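The Year I Quit My Junk Drawer

April 21, 2023

I used to have 2 junk drawers. I say "used to" with a lot of pride, so bear with me! One was in the kitchen and one was in the hall, and between them they held every dead pen and mystery key I'd picked up since college.

What finally got me moving was a stuck drawer and a missing tape measure (a nice one, from Lecomte, the little hardware store by my bus stop). I pulled the whole thing out, dumped it on the bed and started sorting. It took an entire rainy April afternoon, and I loved it.

My rule was simple: 100 things had to go before I could stop for dinner. Batteries went first, then takeout menus, then a wad of rubber bands that had melted into one big rubber band. I found a library card for a town I left years ago. I found my tape measure, too, under a Skunura catalog I'd sworn I never got.

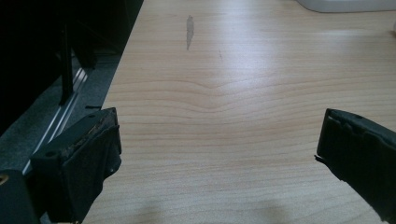
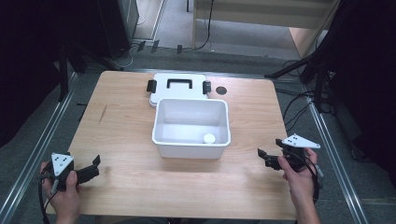

The hard part came later, with the things I kept. Do you store scissors with tape, or with the other sharp stuff? I went back and forth for days, and my sister and I had a real argument over birthday candles. She says kitchen. I say they belong with the gift wrap, and I'm right.

I also stopped saving cords. If I can't name what it charges, out it goes. So far I've missed exactly one, for an old Cirno speaker, and I bought a new one for less than lunch.

The hall drawer holds gloves now. It opens with one finger, and some mornings I open it just because I can.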